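Categoría: Automatización para pequeños negocios > Compra y presupuesto

Presupuesto para un brazo con pinza en una tienda de ropa de segunda mano, ¿qué me falta en la lista?

Nosipho Buthelezi

Buenos días a todos. El español no es mi lengua materna, pido disculpas si alguna frase sale rara. Llevo la planificación de equipos en Mendthorpe, una tienda de ropa usada con taller de arreglos. En noviembre debo entregar el presupuesto del próximo año y quiero incluir un brazo robótico para manejar perchas: tomar la prenda del riel, llevarla a la mesa de revisión y devolverla.

Tengo dos ofertas. La de Hamada trae el brazo con una pinza de dos dedos y una cámara en la muñeca. La de Drurkbridge es más barata, pero la pinza se paga aparte y el plazo de entrega es de 62 días. En el riel tenemos hasta 300 prendas, y las perchas son de todo tipo, de alambre y de plástico, porque llegan con las donaciones.

Mi duda es sobre todo con las puntas de la pinza. El punto donde debe agarrar es estrecho y las prendas cuelgan muy cerca una de otra.

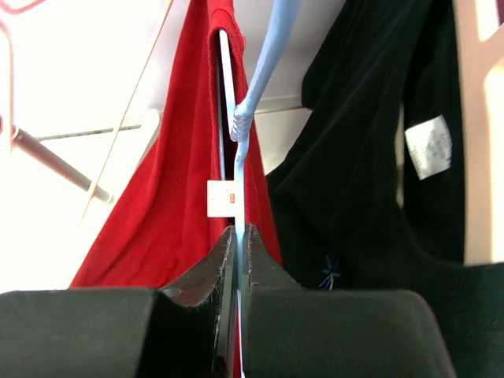 Clomden contestó que la pinza es lo último que él miraría y que primero hay que poner dinero para perchas iguales. «Compre un solo modelo para todo el riel y el problema se hace la mitad de grande. Es la partida más barata de todo el proyecto y casi siempre se olvida.»

Agradezco mucho la respuesta. Las perchas nuevas no estaban en mi hoja, las añado hoy mismo. Igualmente quisiera saber cuánto se debe reservar para repuestos.

taller_sur

Nosotros pusimos en el presupuesto 5 juegos de puntas para el primer año y fue suficiente. El recubrimiento de las puntas se gasta por los bordes y suelta pelusa, así que conviene tratarlo como consumible, igual que las agujas. Pregunte a los dos vendedores:

- precio del juego de puntas suelto y si se cambia sin técnico
- si la cámara de la muñeca está en la garantía del brazo o va aparte
- horas de formación incluidas
- quién paga el transporte si hay que devolver

También pida una prueba con su propia ropa. Mande una caja con lo peor que tenga.

rgm77

depende del modelo, llame al distribuidor

Comentarios

Lupe: Lo de la garantía de la cámara me interesa, mi contrato no la menciona.

Anónimo: ¿Y la iluminación? Con una pared blanca y luz fuerte mi cámara lo veía todo quemado. Yo añadiría una cortina o una lámpara regulable.

Nosipho Buthelezi: Gracias por lo de la lámpara, también va a la hoja. Ya escribí a Hamada para pedir la prueba.

Contacto | Normas de la comunidad | © Todos los derechos reservados | Volver arriba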